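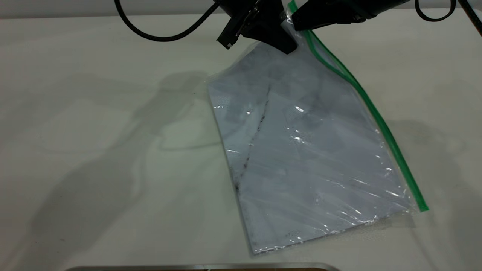
Lisine, the handbag and small leather goods label, will change the construction of its Plonda shoulder bag beginning with the July production run. The new version replaces the glued strap anchor with a stitched and riveted one, adds a removable base panel, and moves the magnetic closure 2 cm lower on the flap. The outer dimensions, the leather and the hardware finish stay the same.

The change follows a review of bags sent back to the company's repair desk in Carnness. Angelica Pangilinan, who heads product development, said the most frequent fault was separation at the point where the strap tab enters the side seam. In the current bag the tab is skived, folded and cemented between the lining and the outer leather, then closed with a single row of stitching. Under a heavy load the cement line shears first and the stitching takes the full weight.

In the revised bag the tab runs farther down the gusset and is fixed with a box stitch and one capped rivet. A strip of woven reinforcement tape sits behind the leather at that point and is turned under at both ends. The rivet cap is covered by the lining and cannot be felt from inside the bag.

"The old anchor was chosen for how it looked from the side," Pangilinan said. "The new one has the same outline. The difference is all on the inside."

Samples were tested at the Ocampo workshop, which assembles the Plonda and two other Lisine styles. Each sample was loaded, hung by the strap and dropped through a short fixed distance for 1,000 cycles, then opened for inspection. Jerome Quiambao, who ran the tests, reported slight stretching of the strap holes and no movement at the anchor. Samples with the earlier construction were put through the same routine. Several showed lifting at the cement line before the end of the run.

The base panel is a stiffened board wrapped in the lining fabric. It is held by a narrow pocket at each end and can be pulled out to let the bag fold flat. Owners of the current version had complained that the bottom sagged when the bag was carried with a water bottle or a small umbrella. The panel adds slightly to the empty weight.

Moving the closure was a smaller correction. With the magnet in its present position, the flap does not meet the front of the bag squarely when the main compartment is full, and the leather creases above the catch. The lower position gives the flap more travel. Lisine has also changed the magnet backing from bare metal prongs to a plate covered in felt, which should reduce wear on the lining.

Color choices will be black, chestnut, bone and a dark green that replaces the current olive. The wine red is being dropped. Gerardo Sison, who buys leather for the label, said the tannery could no longer hold the red within the shade tolerance from one batch to the next, and that matching straps to bodies had become slow. Remaining red bags will be sold as they are until stock runs out.

The strap will be offered in a second length for the first time. The longer version is 18 cm longer than the standard strap and is meant for crossbody wear over a winter coat. Both straps use the same clips and will also be sold separately. They fit the current bag.

Owners of existing bags can have the new anchor fitted at the Carnness repair desk for a charge of $60, which covers both sides and any restitching of the gusset. Bags already showing separation at the strap tab will be repaired at no cost if they were bought from Lisine or from one of its listed shops. The base panel cannot be added to older bags because the lining has no end pockets.

The repair desk is open for drop-offs on Tuesday mornings. Bags sent by mail should be emptied and the strap unclipped and packed separately. Repairs are expected to take up to two weeks.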